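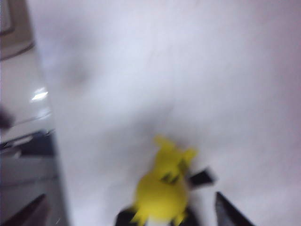 Small yellow figure on a white surface.

Nurnholm composite stick, 85 flex: review after 14 games
By Wanda Baran
1 March 2020

The Nurnholm is a one-piece composite aimed at rec and lower-division players. Mine is the senior length, left-hand, mid-toe curve, bought from Irnano and cut down by two fingers. I used it from October in the Clornenham winter league, playing mostly left defence.

Stiffness is as labelled before cutting, slightly firmer after. The kick point sits low. Wrist shots load early and release without much lag, which suits play in tight. Slapshots from the blue line are less convincing – the shaft twists a little on off-centre contact and the puck sails high. My old Kassab was better there, and heavier by a noticeable margin.

Durability is fair. The heel chipped in game three, and the chip has not spread. The shaft has the usual slash marks and no soft spots that I can find by flexing it against the floor. 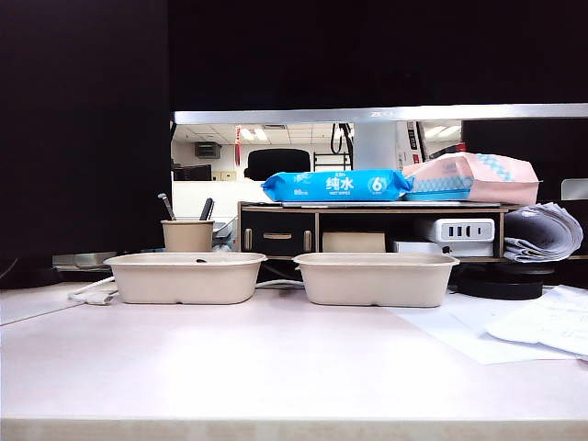
Taping the Nurnholm takes more care than it should. The matte finish on the blade holds cloth tape well, but the shaft coating sheds it until it has been scuffed with 600 grit paper. I mark the top edge of the grip before wrapping, and any black marker will do for that, such as the sort kept in a paper cup on a desk. Mine rubbed off within one period on bare coating and stayed put once the shaft was sanded.

At $217 it is priced above the Kassab and below most pro-stock returns. Warranty is 30 days and excludes blade damage. Forwards who shoot off the wrist will get value from it. Point shooters should try the 95 flex first, or stay with something stiffer through the lower third.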